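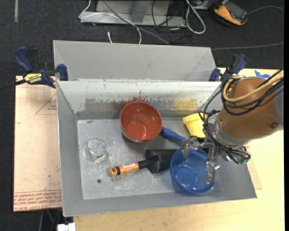

Figure 1. Metal bins on a wooden tabletop.

3.2 Sorting at home

We were made very welcome in Avville, and most of the 30 households we visited in October were happy to talk at length about their kitchen scraps. Twenty of them already kept food waste apart from paper and glass, though habits differed a good deal from one street to the next. Families in Punenon – a hillier district, with longer walks to the drop-off point – tended to let things pile up for two days before carrying them down. Pace kindly repeated these visits in the evening, when more people were home, and the answers changed very little.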